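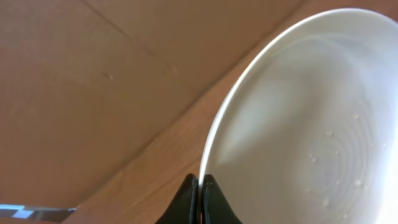 Reading time: 3 min

Dishwashing bench, notebook 2
23/10/2019
Present: R. Wysocka, K. Kimaro. Entry by Wysocka.

Continuing with the shallow-water method. The question is still how little water a small set of plates needs if the sponge does most of the work and nothing goes under a running tap.

Layout as before on the wooden table. Black tray for wash water and sponge. Turquoise tray for the plates. No rack. Nikola's drawing shows a rack between the trays, but it has not been built and the drawing should be marked accordingly.

Wash water measured at 700 ml, from the Grundgate jug. Evaporation ignored. Detergent is the Tinda concentrate at the dilution written on the bottle cap. Do not go by the label, which was printed for the old strength.

Droplets on white ceramic are a poor guide to rinsing. A bead sitting in the well says something about surface tension and very little about residue. The molded rings on the underside and in the well hold film longer than the flat areas, so wipe tests go across the rings, never along them. Kerubo wants a dye test for this. Agreed in principle, dye not yet ordered.

Soil for the tests is small orange food pieces, one to a plate. Wiesława asked why not sauce. Sauce spreads and cannot be weighed back. Pieces can be lifted off, blotted and put on the balance. Sauce goes in the March series if there is one.

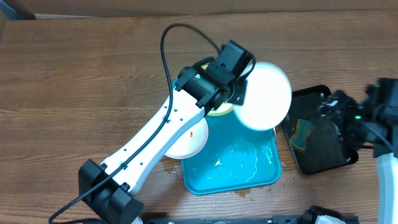

Plates over the turquoise tray, water in the bottom.

Drip water in the plate tray is the main source of error. It gets onto the underside of whatever is set down next, and the underside then transfers to the table. Two remedies considered:
 – empty the plate tray between plates and log the volume
 – raise the plates on strips so the bases stay clear

First one adopted for now. The second changes the plate height and would mean redoing the reach measurements on sheet 609. Roman has the only clean copy of that sheet. Please scan it.

Plates overhanging the tray edge are tolerated, but they shed outside it and that water is lost from the balance. If a plate overhangs, wipe the wood with a weighed cloth and add the difference. Cloths are in the Jakubowski box under the window, dry weights penciled on the hem. 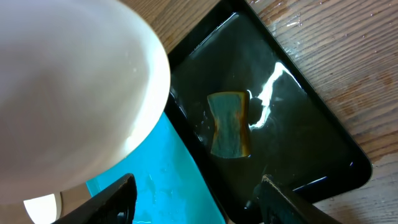

Does the sponge go in scrubber side up or foam side up?
Scrubber side up, so the foam takes up water first and the weight stays comparable from run to run.

Sponge notes. The waisted shape is easier to grip than the block type and we are keeping it. Soak for 100 seconds before first use, then squeeze once against the tray wall. A sponge used straight from the packet carries too little water and drags. Replace when the foam starts to part from the scrubbing layer. Spares are on the Trundetti order, not delivered.

Bowls are not part of this series. The outer wall needs a separate procedure and the tray is too shallow to turn one over in. Any figures for bowls in the old notebook came from the deep basin and should not be copied across.

Table surface: the finish is marked and the mark affects the wipe test if the cloth crosses it. Keep the cloth on the far side of the trays. Refinishing was quoted last year and turned down.
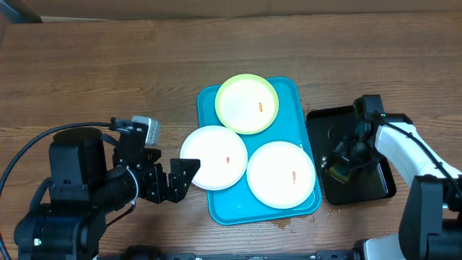
Plate order stays fixed: colored rim first, then the plain white ones, left before right. The plain plates are easy to mix up once they are moved, so put a pencil number on a card beside each position. Do not write on the plates. The wax marker came off in the wash water last time and spoiled the residue weights.

Open items
Dye – Kerubo
Scan of sheet 609 – Roman
Correct the drawing – Nikola
Check the balance against the reference weight before the next entry – me

Residue figures go on the loose sheet, not here, until the balance has been checked.

Filed under: Bench notes / Washing and rinsing / Tableware

Search this notebook Go

Contact the bench | © 2019 | Back to top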